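Home | Guides | Set-up | Parts | Contact
Last updated: 2022-01-25

Sundier Kitchen Timer - Set-up Guide
Section 4: Saving your first recipe program

Now for the fun part! A recipe program lets you chain several timers together, so your rice, your sauce and your vegetables can all finish at the same moment. Once you've saved one, you'll want to make a program for everything you cook.

1. Press and hold MENU until the screen shows PROG.
2. Turn the dial to an empty slot. The timer has 80 slots, and the used ones show a small dot.
3. Press the dial once, then set the length of your longest step. For a slow stew this might be 68 minutes.
4. Press ADD and enter the next step. Each new step counts back from the end of the longest one, so you never have to do the math yourself.
5. Press SAVE. You'll hear two short beeps.

Note: A program can hold up to 29 steps. If you see FULL, delete a step or carry on in a new slot.

I like to try a new program with short times first, two or three minutes per step, and just listen to it run (the chimes are different for each step, and they're lovely).

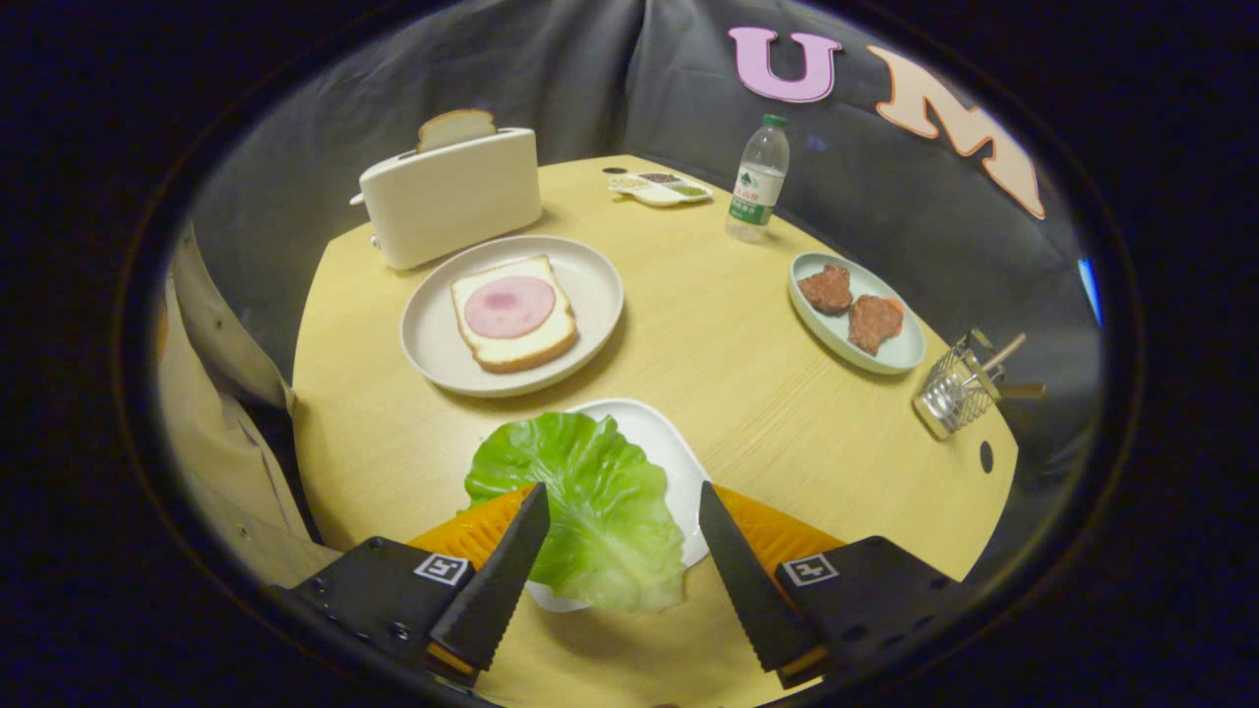
Names help a lot too. Press NAME after saving and use the dial to pick letters. Keep them short - the screen fits eight characters.

CAUTION: Keep the timer away from burners and oven vents. Heat can warp the case and damage the battery.

CAUTION: Do not remove the battery while SAVE is blinking. You will lose the program.

To run a program, turn the dial to its slot and press START. To pause every step at once, press START again.

Guide written by Manikandan Naidu. Section 5 covers pairing a second timer.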